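Print this page | E-mail this page

Ornby Hall – Refurbishment of the Ground Floor and Mezzanine
Progress report to the Drollent Fund
September 2022
Prepared by Nhàn Cù, with notes from Toàn Kiều

1. Where we are now

Dear members of the fund,

This is our second report on the grant for Ornby Hall. The first report covered the roof and the floor drains, and I will not repeat it. Since then the hall has been painted, the storage has moved to its new position, and the teams have started to work in the main room again. Of the 26 jobs on the list we agreed with you, 10 remain open. Most of them are small.

I am sorry that this report comes two weeks later than planned. I was waiting for the final invoice from Idley, who did the glass, and it had to be corrected two times.

2. The main room

The walls and ceiling are finished in white, as you approved. Before the work we had a brown ceiling which made the room feel low, although it is very tall. Tuấn Phan wanted a light gray for the part under the mezzanine, but we tried a patch and it looked dirty next to the rest, so we stayed with white everywhere.

The arched window was kept. The joiner offered us a modern window at a lower price, and Khải Dương and I discussed this for a long time. In the end we repaired the old opening and chose black bars to match the entrance. The cost was higher by 917 dollars and we took it from the reserve line. Please see the note in section 5.

The entrance is the largest change. We now have a big glass wall with black frames and a pair of glass doors in the lower part. People working inside can see the trees, and much more daylight comes in. One door does not close fully by itself. Idley will come back in October to adjust the closer, and this is included in their price.

A clothes rack stands inside near the doors, with a dark desk to the left of it. We planned a built-in closet in this place, but it would have covered part of the glass. The rack is from our old office and cost nothing. If the fund agrees, we would like to keep this solution and remove the closet from the list.

3. Mezzanine and storage

The mezzanine railing was sanded and painted black, and two posts were fixed again with longer bolts. The building inspector has passed it. Upstairs is still used only by staff, until the second handrail on the stairs is ready.

Under the mezzanine we have put metal shelving. Before, the headsets and other equipment were kept in boxes in the corridor, and every morning people lost time to look for the right one. Now they stand in rows on the shelves, and everybody can see what is there and what is missing. Giáp delivered the shelving in 68 parts and our own people put it together, which saved the assembly fee.

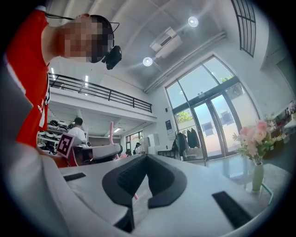

The main room in use, with the shelving under the mezzanine and the new glass entrance.

The linear lights under the mezzanine were added after a request from the team. It was too dark there to read the labels on the lower shelves. On the high ceiling we have round recessed spotlights. To change a lamp in these, we must rent a tall ladder, and I have put a small sum for this in the running costs.

4. Heating and air

The air-conditioning unit is on the wall, high up, and the long white duct runs along the ceiling. Khôi Nghiêm asked the installer if the duct could be hidden, but this needed a false ceiling and we had no budget for it. Painted white, it does not disturb us.

The noise is acceptable on the low setting. On the high setting it is difficult to have a phone call at the desk. The installer has suggested a softer mounting – we are waiting for his price.

5. Money

We are inside the total budget. Two lines are over: the arched window, as explained, and the painting, where the second coat needed more paint than the offer said. The shelving line is under. I ask the fund to allow us to move the rest of the shelving line to painting. The table with all amounts was sent separately to your office.

6. Next steps

Until the end of October we plan to finish the second handrail, the door closer, and the skirting on the long wall. Toàn Kiều will also write a short list of who may use which shelf, as there have been some misunderstandings between the teams.

You are welcome to visit the hall when it suits you. Please write to me first, so that I can be there to show you the stairs and the upper floor.

With kind regards,
Nhàn Cù

Print this page | E-mail this page

Related items
Ornby Hall: first progress report (roof and floor drains)
Ornby Hall: list of agreed jobs
Drollent Fund: how to request a change between budget lines
Drollent Fund: guide for site visits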